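Zaltetti
Hilo: jornada de puertas abiertas en el centro de Dakthorpe

1/ El 30 de octubre de 2025, Zaltetti abrió al público su centro de Dakthorpe para dar a conocer el trabajo de manipulación con pinzas manuales que desarrolla el proyecto Kombo. Agradecemos la asistencia de todas las personas inscritas.

2/ La visita comenzó en la zona de mesas, donde el equipo explicó el manejo de la herramienta y respondió a las primeras consultas.
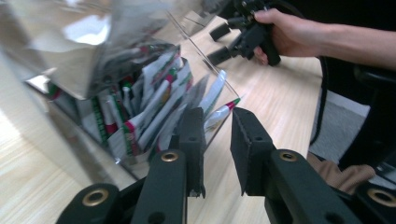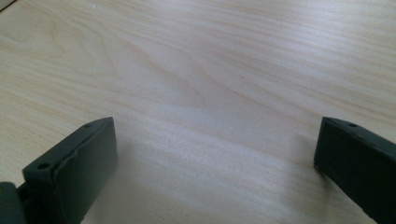 Pinzas abiertas sobre la mesa de madera clara. Centro de Dakthorpe, proyecto Kombo.

3/ La demostración principal estuvo dedicada a los sobres alargados, de envoltorio blanco con franjas rojas y verdes, dispuestos en un recipiente acrílico transparente. Se trata de un ejercicio exigente: los envases están muy juntos, se apoyan unos en otros y su superficie arrugada refleja la luz.

4/ Awuor Nyamweya, responsable técnica de Kombo, dirigió las explicaciones. «Pedimos a los operadores que se aproximen despacio y que elijan el sobre que sobresale. Quien tiene prisa suele arrastrar dos», señaló durante la sesión.

5/ En la primera imagen se aprecia, además de la pinza en primer plano, una segunda herramienta que sostiene una persona a la derecha. El trabajo con 2 pinzas en una misma mesa requiere acordar de antemano quién entra primero en el recipiente.

6/ Varios asistentes preguntaron por el desgaste de los dedos de la pinza. El equipo los revisa al comienzo de cada turno y anota cualquier holgura en las articulaciones. Las piezas retiradas se conservan para su comparación.

7/ También se consultó por el volumen de trabajo. Desde julio se han registrado 935 ejecuciones válidas con este tipo de envase. Las que presentan errores de sujeción se archivan por separado y se revisan a mano.

8/ Ferenc Rácz, de la empresa colaboradora Clultico, presentó a continuación el procedimiento de revisión de los registros y atendió las preguntas sobre el formato de entrega. La documentación mostrada se remitirá por correo electrónico a quienes la solicitaron en recepción.

9/ Los centros educativos interesados en una visita para grupos pueden dirigirse a la secretaría de Zaltetti, indicando el número de participantes y la franja horaria preferida. Los grupos de menores deberán acudir acompañados por personal docente.

10/ Reiteramos nuestro agradecimiento al personal de Dakthorpe y a Clultico por su colaboración. Las respuestas a las preguntas que quedaron pendientes se publicarán en este mismo hilo.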